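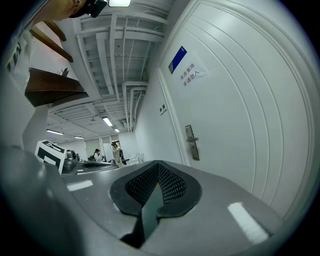 The second record is always the one that gets you. I'd been told this by four different people in four different bands, and all of them were right, and I still signed up to make one with Stijn Baert in a rented house in Prestelcombe with the heating on a coin meter.

We were called Kan. Two people, six synths, one drum machine with a sticky kick button that I refused to let anybody fix. The first album had sold 700 copies, mostly off a table, mostly by me, in a hat (long story, the hat was a dare and then it was kind of a brand). Hillberg, our label, was one guy plus his sister on mailing days, and he'd called in November to say he loved the demos and could we have the whole thing to him by New Year's.

"The whole thing of what?" I said to Stijn after I hung up.

"The whole album," said Stijn.

"We have three songs and a noise."

"The noise is good, though."

And it was! I want to be fair to the noise. It was a low, kind of breathing sound he'd made by running an organ patch through a broken delay pedal, and it went on for 38 minutes because he'd fallen asleep on the couch while it was recording. You could hear him snore at one point if you knew where to listen. I'd had it on in the car for two weeks straight.

So the plan was to build the record on top of the noise. I would write the tunes and sing them, Stijn would do everything that needed patience, and we'd be out of there before the milk ran out.

The house smelled like a wet dog, and there was no dog. We set up in the dining room because it had the most outlets, put the speakers on two kitchen chairs, and hung a quilt over the window to kill the echo. That quilt did nothing for the echo, but it did mean I lost all track of what time of day it was, and I ate cereal for dinner three nights running thinking I was being cute about breakfast.

The first week went great. I'm saying that so you know there was one. We got "Feswood" down in an evening, which was the fast one, named after the town where my grandmother ran a bowling alley and where I'd learned to play on the lobby piano with the dead G. I wrote the whole melody to skip the G without noticing. Stijn noticed. He never says that kind of thing out loud, he just left a little gap in the bass line in the same spot, and when I heard it back I had to go stand in the hall for a minute.

Then we got to track five, and track five ate us.

I don't know how to explain track five to a person who wasn't there. It had a good verse. It had a really good verse, the best one I'd ever written, about waiting for a ferry and hoping it wouldn't come. And then the chorus showed up and it was like somebody's cousin had walked in and started talking about trucks. We tried it slower. We tried it in a different key, with the drum machine off, with the drum machine on and me off. Stijn made me sing it lying on the floor. I made him play it with mittens, partly out of spite.

"Maybe it doesn't have a chorus," he said, very late, with his glasses pushed up in his hair.

"Everything has a chorus."

"The noise doesn't."

I threw a sock at him. I wasn't mad about the chorus, I should say that. I was mad because he'd gotten an email four days earlier and had been carrying it around like a stone in his shoe, and I knew about it. He'd left the laptop open and I'd sat down to bounce a mix and there it was. Somebody wanted him to score a television show. A real one, with a budget and a building. It started in January and it was on the other side of an ocean, and he hadn't said a word to me, and I hadn't said a word to him about having read it. So we were just two people in a dining room being extremely polite about reverb.

You can hear it on the rough mixes, if you ask me. Everything from that week has way too much space in it.

On the night of December 22, 2021, the meter ran out in the middle of a take. Everything went at once, lights and speakers and that awful space heater, and the computer took the take down with it. I'd been singing the ferry verse with my eyes shut so it took me a second to work out that the dark was real. I kept going for another line, too. Just me, no mic, in a cold room.

"Do you have any coins?" Stijn said.

"No. Do you?"

"I have a button."

We felt around for a while. I found a candle in the drawer with the batteries and the takeout menus, and he found matches, and we sat on the floor with our backs against the quilt wall and our coats on. My ears were ringing. I hadn't noticed how loud we'd been living.

"I read your email," I said.

He didn't say anything for so long I thought he might have gone to sleep again. He has form on that.

"When?" he said.

"Same day you did, probably."

"I thought you seemed weird."

"I made you wear mittens, Stijn."

"I thought that was artistic."

And then I laughed so hard that I blew the candle out, and we had to find the matches all over again, and by the time we had it lit he was telling me about it, the way he should have the first day. He'd sent them some music a year back and forgotten. They'd used one piece as a placeholder and everybody got attached to it. He was scared of it. He was scared of the building, mainly, he kept coming back to the building. He'd pictured a front desk and a person at it asking him what he was there for.

"What would you say?" I asked.

"That's the thing. I'd say sorry and go home."

I told him he should take it. I'd love to say I was gracious, but I said it in the voice of a kid handing over the last cookie, and he heard that too, because he hears everything, it's the most annoying thing about him. He asked what I'd do. I said I'd play solo. I said I'd get a job in a bank. I said I'd move to Feswood and fix the G on that piano, if the piano was even still there, and then I cried some, and he gave me the quilt, which meant pulling it off the window.

There was a moon out there! There'd been a moon the whole time, or one had come and gone and come back, and a whole field with frost on it, and a road. We'd been in that room for weeks looking at a quilt.

Stijn got up and went to the old upright in the corner. I haven't mentioned it because we never used it. It came with the house, it was out of tune in about nine directions, and we'd been keeping the cereal on it. He moved the cereal. He played the ferry chords, just the verse part, and I sang the verse, and when we got to where the chorus should be he went around again. So I sang the second verse. Then he went around again and I didn't have a third verse, so I hummed, and then I stopped humming and he kept going, and it was finished. I mean the song was. It had never had a chorus. I'd been shoving that poor cousin through the door for eight days.

"Don't say it," I said.

"I'm not saying anything."

"You're doing it with your shoulders."

We had a little battery recorder that I used for catching ideas in the car. I put it on the piano lid where the cereal had been and we did it one time. You can hear the bench creak. You can hear me sniff before the second verse, and way down at the end, when the strings are still going, you can hear Stijn say "button," because he'd just found it in his pocket again.

In the morning I walked into Prestelcombe and got change from the woman at the bakery, who wanted to know if we were the ones making that noise. I said which noise. She did it for me, the breathing one, with her hand going up and down, and she was dead on pitch. I bought four rolls and asked whether she'd like to be on a record and she said she'd rather not, thanks.

Hillberg got his album three days late. He pressed 200 to start with and complained about the piano song, said it sounded like it was recorded in a closet by sad people, and then he called back an hour later and said to put it last.

Stijn flew out in January. He phoned me from the sidewalk outside the building and stayed on while he went in. I heard the door, and his shoes, and then a man asking him, pretty friendly, what he was there for.

"Music," said Stijn, and he hung up on me.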